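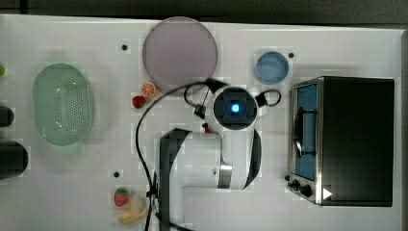 Trallthorpe, Nov 11, 2025 – Dullov, the housewares company, today announced that its tableware and kitchen goods will be sold in 116 Aliyu stores beginning in March. The agreement runs for two years and is the largest retail contract Dullov has signed.

Under its terms, Aliyu will carry eight product lines, among them plates, bowls, colanders and cooking utensils. Dullov will supply the stores from its warehouse in Trallthorpe, where it plans to add a second packing shift before the first deliveries.
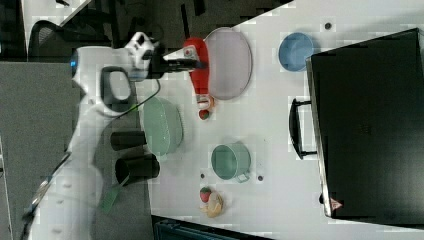 Oval plate and light blue bowl on a white tabletop.

"Aliyu shoppers have asked for everyday kitchen goods in softer colors, and we are pleased to bring them to stores at a fair price," said Amarachi Onyeka, Chief Executive of Dullov. "Our staff and suppliers have worked toward an agreement of this size for a long time."

Efe Isah, Head of Home Buying at Aliyu, said the range would replace part of the chain's current kitchen section. Existing Rundum cookware will stay on sale alongside it. 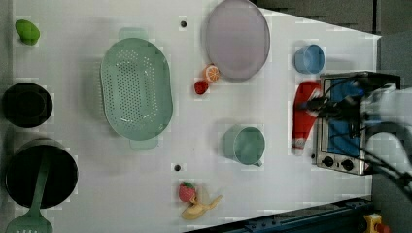
Mint-green colander with two flat handles.

Prices will be published before the launch. Store owners outside the Aliyu chain may continue to order from Dullov directly – current trade terms are unchanged.

Media contact: Dullov Press Office, Trallthorpe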